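Monday, December 17, 2018

I'd been trying to pin Sherif Samir down since June, which is when I first read the opening chapters of Skumengate and missed my stop on the train. He's a hard man to catch. He writes for television in the mornings, works on his novels at night and spends a surprising amount of time walking his neighbour's dog in between. But last week he finally said yes, and we met upstairs in a café in Mestthorpe, where he ordered soup and then forgot to eat it.

Skumengate is his second novel, and if you haven't come across it yet, it follows a retired priest called Lukáč who takes a room above a chip shop and starts getting letters meant for the previous tenant. I asked where Lukáč came from.

"A bus queue," Sherif said. "There was an old chap in front of me telling off the timetable, very politely, as if it might repent. I went home and wrote 15 pages. Most of them were rubbish, but he was there."

The first draft ran to 600 pages. His editor sent it back with a kind note and a request to lose 200 of them, and he sulked for a fortnight (his word!) before getting down to it. The finished book is 400 pages on the nose.
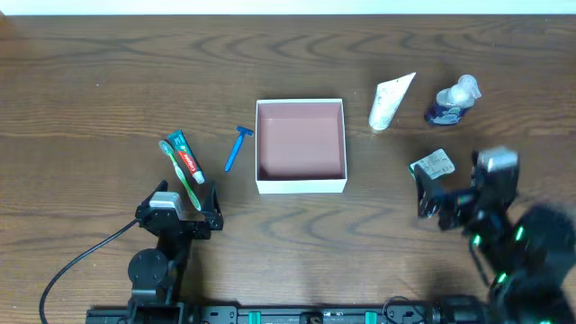
I wanted to know about faith too, as it's all over the book and he's a bit cagey about it in public. He was brought up going to church twice on Sundays and stopped at sixteen.

"I stopped going but I didn't stop arguing," he told me. "Lukáč gets to say the things I'd have liked somebody to say back to me. He loses most of the arguments, mind you. I like him better for it."

And the telly work? He's spent two years in the writers' room on Wornent, the drama about a lighthouse family, and he says it has cured him of long speeches. "You get 60 seconds for a scene and an actor looking at you like you've handed her a phone book. So you cut. Then I go home and let Lukáč talk for nine pages and it's bliss."

There's a third novel on the way, though all I could get out of him was that it's set in one night and has a wedding in it. He's reading from Skumengate at Mestthorpe library in the new year, and I've already booked my seat. When I left he was asking whether they could warm up the soup.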